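I've Been Running Our Local Ads Through Brurkudov for a Season and I'm Keeping It

If you buy ads for small businesses, you probably have the same browser tabs open that I do. One for search, one for social, one for the streaming spots somebody's nephew talked the client into, and a spreadsheet that tries to hold it all together. I started using Brurkudov in January to get rid of the spreadsheet, and I like it so much that I've been bothering everyone I know in the business about it.

What it does
Brurkudov is a campaign planner and reporting tool for people who spend modest amounts across several ad platforms. You connect your accounts, set a monthly budget per client, and it shows you what's been spent, what's left and what you got for it. It doesn't place bids for you. I was a little let down by that at first, but I've come around, and I'd now be nervous handing that part over.

Getting set up
Setup took me 2 evenings, and most of the second one was my own fault (I had named half my campaigns "test" and the other half "test new"). The import screen is great! It pulls in your old campaign names, suggests groups, and lets you drag things where they belong before anything is saved. Polyxeni Petridis, who shares my office and my clients, did hers in one sitting with a sandwich in her other hand.

The pacing view
Okay, this is my favorite part. Every campaign gets a single line that shows where spending should be today and where it really is. I had a neighborhood client, Ivcombe, on a budget of $1000 a month, and by the middle of the month the line was drifting well under the target. In my old spreadsheet I'd have found that out at invoice time. With Brurkudov I saw it at 8:30 in the morning over coffee, moved money out of a display group that was doing nothing, and the line had caught up before the month closed. Ivcombe finished with 606 clicks on the coupon page, their best month with me so far.
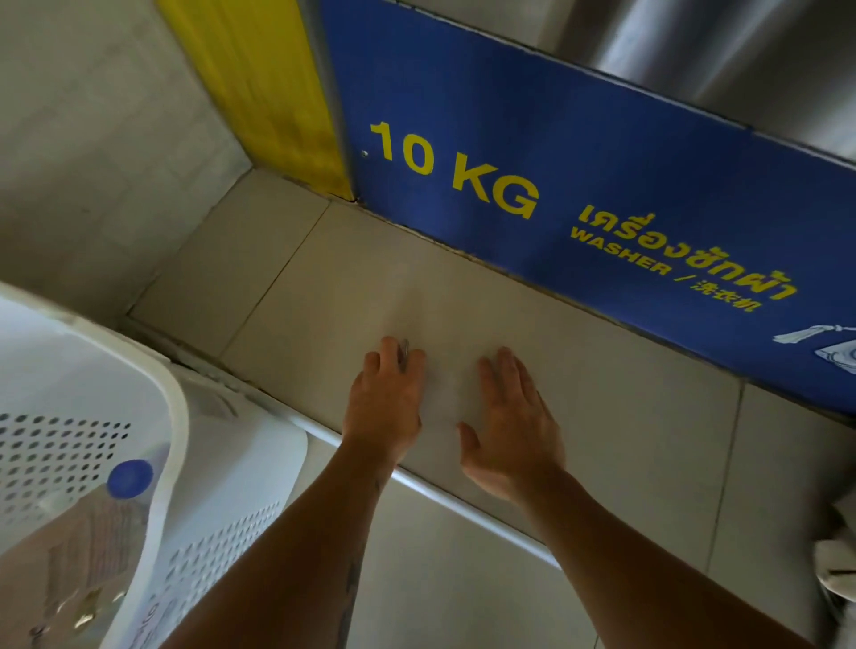

You can also set the view to flag anything that runs too far ahead, and I'd turn that on right away. The default warning only goes to your inbox, so if you're like me and your inbox is a swamp, dig into the settings and switch on the text message option. It's under Account and not under Alerts, where I looked for it first and second.

Reports clients will read
The client report is one page. Spend, clicks, calls, top ad, and a box where you write a note in your own words. Evangelia Koutsoukos, who owns three shops and has never once opened an attachment from me, called to ask about her top ad. I nearly dropped the phone. You can put your own logo on it, and the colors are easy to change, although the font choices are pretty thin.

What I'd fix
The streaming side is behind the rest. Numbers from video campaigns came in a day late for me, sometimes more, and the map of zip codes loads slowly on an older laptop. Search is also fussy: type "Lazaridis" with one letter wrong and it finds nothing, when the tool I used before, Nallska, would have guessed. And there's no way to undo a deleted group, so be careful with that little trash icon. I wrote to support about it and got a friendly answer from a real person the same afternoon, with no promises.

Who should try it
Freelancers and tiny agencies, for sure. If you have one client on one platform, the platform's own dashboard is plenty. The plan I'm on allows 1000 tracked ads, and even with all my seasonal leftovers still in there I haven't come close to the limit. There's a free trial and it doesn't ask for a card.

I'll do a follow-up once the new video reports are out. If you've already got the beta, leave a comment and tell me whether the numbers come in any faster!

Nour Darwish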